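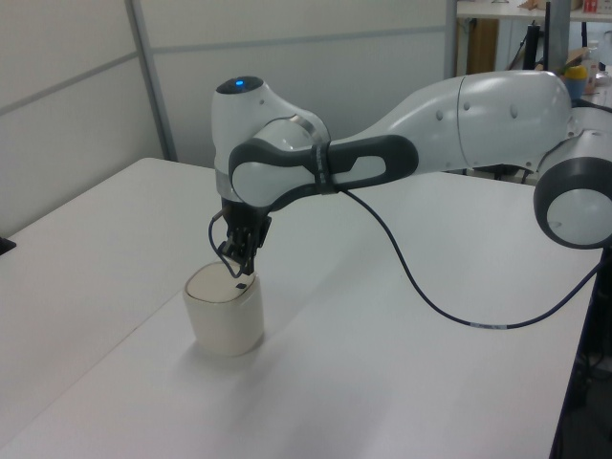 Calvo Two-Finger Gripper, Education Bundle
Reviewed by Vasilis Angelovski
February 21, 2024

Price paid: $913, plus shipping, plus a customs form that wanted to know whether it was a weapon.

I run the after-school robotics club at Wivdale, and we already had the arm. What we lacked was anything on the end of it that students could be trusted with and that could be trusted with students. The old gripper had been repaired so often that the epoxy was doing most of the gripping. So in July I spent the better part of our equipment money on the Calvo, and I've now lived with it long enough to have opinions.

Start with the mounting, which is good. It bolts to the flange at the wrist, and my two most impatient students had it on before I'd found the page in the manual. The page, when I found it, showed a different gripper. The cable is thin and needs a little slack in it so the wrist can turn. Leave too little and the arm will let you know. Leave too much and it will find something to catch on, usually during parents' night.

The fingers are the reason to buy it. They open wide, close evenly and stop when they're told to. Our task this year, borrowed from the regional Olside contest, is to pick up a short, squat canister and put it down somewhere else. It sounds like nothing. The students thought so too, and several announced they'd be done by snack time. A fat round thing with soft edges turns out to be a mean little object. Come in off center and one finger touches first, and then you're bowling. Come in too low and you're leaning on the lid.

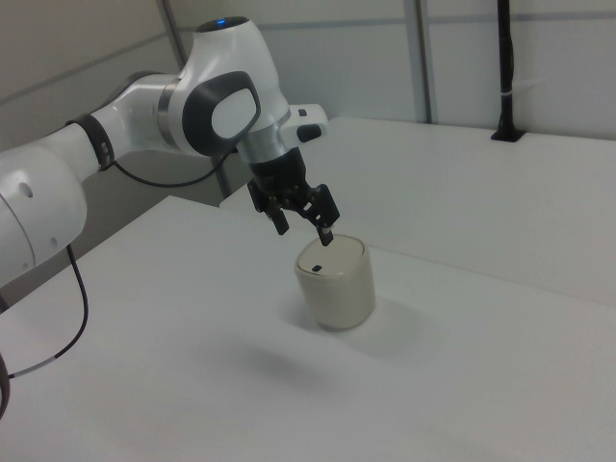
Most of the club's hours have gone into the approach, meaning the last bit of travel before the fingers close. We teach it by hand first: somebody moves the arm into place, saves the point, steps back and runs it slowly. Then everyone discovers that the point they saved was fine for where the canister used to be. Aivar Siliņa, who coaches with me and has more patience than I was issued, makes each pair write down what they think went wrong before they're allowed to touch anything. The early notes mostly say "robot." The later ones say things like "wrist tilted, right finger arrives first," and I'd have paid a good part of the $913 for that alone.

Force control is adequate. There's a slider in the software that goes from 0 to 800 in units the manual never names. We've settled on a setting low enough to be polite to the canister and high enough to keep hold of it, and we've put a sticky note on the monitor so that people stop "just trying" the top end.

Now the complaints.

The software, called Alau, is the work of someone who disliked the hardware. It forgets the finger settings every time you close it. The button for saving a program sits right beside the button for clearing one, and they're the same color. A student lost an afternoon's work to that and took it better than I did. The lesson plans in the bundle come to 2 PDFs, one of which is a poster.

The fingertips are also on the slick side for smooth plastic. We tried wrapping them in rubber band, then in the stuff you put under rugs. The rug stuff won. Calvo sells padded tips separately, at a price that made me go back to the rug stuff with renewed affection.

Support answered my emails within a day, cheerfully, and mostly with the poster.

Would I buy it again? Yes, with some grumbling. The hardware is solid, and it has outlasted a full season of teenagers saying "watch this." If your club has a coach who can write lessons from scratch, skip the education bundle and get the bare gripper. You'll still have Alau to deal with, so save often and under a new name each time, and read the button before you click it.

Rating: four stars for the gripper, 2 for everything that came in the box with it.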